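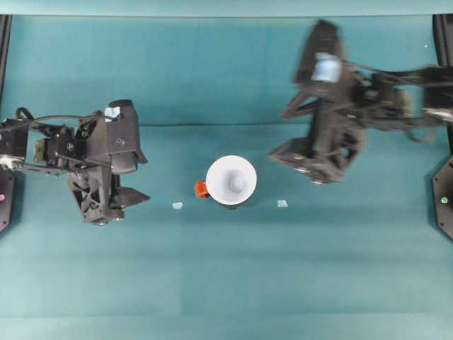
White cup with a red handle, teal tabletop

Talks > Around the Table > Speaker notes
Print this page | E-mail this page

One Cup at a Time: notes for the Stollangate evening

Start slowly, let people find their chairs and get their coats off. Thank them for coming out in November (they could all be home with their feet up!). Then ask them to think of the cup they reach for first in the morning, and give them a good long moment to do it, as folks love this part and will start telling their neighbors.

My own opening is the red handle. Say how much I like a bit of bright color on a plain white cup, and how your eye goes straight to the place where your hand belongs. I've had catalog number 332 from Wundari on my kitchen shelf for seven years, a very plain thing, and I still grab it by the wrong side when I'm sleepy.

Move on to color and the table. A white cup on teal is easy to find, and so is a black one, though for my money the black needs better light, especially if you want to see how much coffee is left in it.
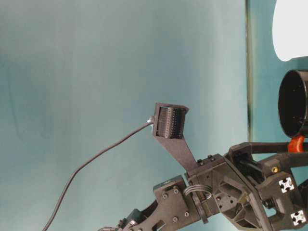 Which brings me to rims. Pass the three Govunia cups along the rows here and ask everyone to run a thumb around the lip before they look at anything else. Don't hurry them. A thick rim feels friendly and a thin one feels like company is coming, and people have surprisingly strong opinions on this, so leave some 7 minutes for the chatter.

Then bowls. Say a kind word for the plain round white bowl, which will take soup, keys, or the last of the grapes. I like a bowl and a mug out together with a little room between them, so you can pick up one without bumping the other.

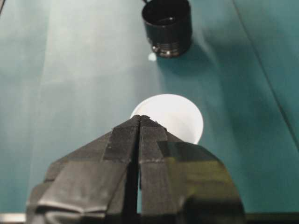 Do the mug and the bowl have to match?
They don't. A shiny black mug looks very nice near a white bowl, and if one breaks you won't be hunting for its twin.

Finish with the Mondal story if there's time, and remind them the tea is by the door.

Last updated: November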